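Grarnisero Reading Stand, Model 34

The Grarnisero 34 is a tabletop stand for hardback and paperback books, intended for long reading sessions, note-taking and book group use. It holds a single volume open at the chosen page and leaves both hands free.

Stock is held at our Drundton shop. Orders placed before 2 p.m. leave the same afternoon.

Capacity and adjustment

The back plate is 34 cm wide and takes most crime and mystery paperbacks, trade editions and standard library hardbacks. Large-print editions fit if the spine is no thicker than the ledge. The tilt is set by a rear strut with 15 positions. To change it, lift the plate clear of the strut, move the strut to the next notch and lower the plate again. Do not force the strut with a book in place.

Two sprung page clips are fitted to the ledge. They slide along its full length and can be taken off for cleaning. Thin paper, such as that used in collected editions, should be held with the clips at the lower corners only.

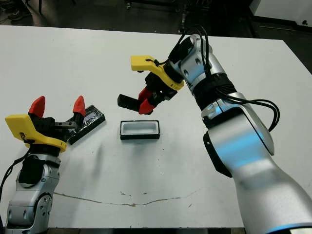

Two arms over a white tabletop, with a small black-rimmed tray between them.

Differences from the earlier model

The ledge is deeper than on the Flivik stand, which it replaces. Flivik clips do not fit the 34. Spare clips for the Flivik will be sold until March while stocks last. The Trevor bookmark lamp can be attached to the top edge of either stand.

Specification

Width: 34 cm
Ledge depth, Flivik: 2 cm
Ledge depth, Model 34: 4 cm
Tilt positions: 15
Clips supplied: 2
Guarantee: 18 months

Customer comments

"I used it for a whole locked-room novel and the pages stayed put. The clips are stiff for the first few chapters." Rui Moreira

"Good with hardbacks. A very fat paperback needs moving along the clips halfway through." Pranab Siddiqui

Returns

Unused stands may be returned to the Drundton shop in the original box. Include both clips and the order slip. Opened packs of spare clips cannot be refunded.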